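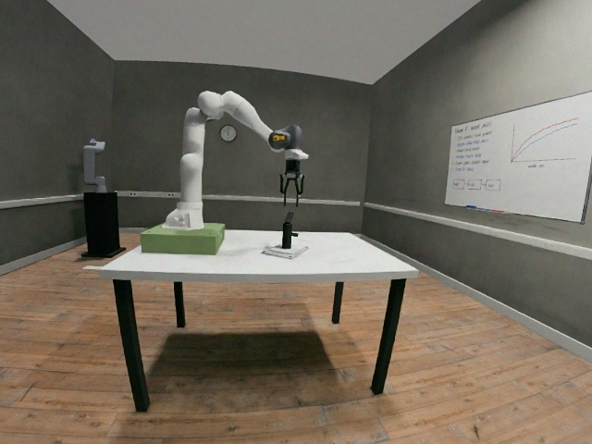 One member of the Tikent workshop would have bought the arm first and worried about the software afterward, and told the Wednesday meeting as much. The group voted the other way. For now its pick-and-place station is being worked out in simulation, and no money will be spent on an arm until the virtual one can do the job on a regular basis.

Tikent is a shared workshop with 117 paying members, most of whom come in for the woodworking machines and the two laser cutters. The robot project, called Brondari, was started in January by members who wanted a small arm to load and unload parts at a test bench. It has 30 people on its mailing list, though far fewer turn up on build nights.

The current model has a white arm with a two-finger gripper working over a table. The task is to come down on a small black upright part and lift it off a thin white plate. The arm stands on a box base on the tabletop, an arrangement the group wants to copy in plywood and steel angle if the project goes ahead. A second arm, a grey one on a pedestal, is also in the model. It has no role in the present task.

The group runs the simulation on a desktop computer in the workshop's back office and on members' own machines at home. Settings are kept in a shared folder. Members are asked to write down what they changed before they start a run, a rule brought in after two people spent an evening tuning different versions of the same file.

In the most recent set of tests, the simulated arm made 185 attempts to pick up the part and set it down again at a marked spot. It completed 175 of them. Most of the failures came at the grasp, when the fingers closed too high and the part tipped over. Two others happened at the release, where the gripper opened slightly before the part had reached the surface.

The group has set a higher target before it will ask for money. It wants three sets in a row, of the same length, with no more than two failures in each. The start position of the part will be shifted between attempts, which was not done in the earliest tests.

Opinion in the workshop remains divided over how much those results will be worth on a real bench. Several members said at the meeting that friction and cable drag are hard to model and that the first week with a real arm would bring problems of its own. Others said the virtual version had already paid for itself. An early program sent the forearm down into the tabletop at full speed, and the fix cost an hour of editing.

The software side is being done with Vi, a small motion-planning package written by members and used at Tikent for an earlier camera slider. It has been extended to handle a gripper and to slow the arm on the last stretch above the part. The group plans to share the changes once the notes have been cleaned up.

Cellby, a repair shop two doors down, has offered the loan of a used arm for a trial of four weeks. The offer was discussed on Wednesday and put off. The arm has no gripper and would need a new controller cable, and the workshop's insurance has to be checked before any powered arm is run while other members are in the room.

Work on the real bench has begun in a small way. A table frame has been welded and is waiting for a top, and one corner of the electronics room has been cleared for it. The floor there is uneven, so the frame will get adjustable feet. An emergency stop button and a wired cutoff for the outlet have been ordered from workshop funds, and both will be fitted whatever arm is chosen.

Fingers for the gripper are being drawn up as well. The first pair will be printed in the workshop, with a strip of rubber glued to the inside faces. A longer pair may follow for flat parts.

Build nights for Brondari are open to all members from 7 p.m. on Wednesdays. No experience with robots is needed, but anyone who wants to run the simulation at home should bring a laptop with plenty of free disk space. The loan offer will be taken up again at the next meeting.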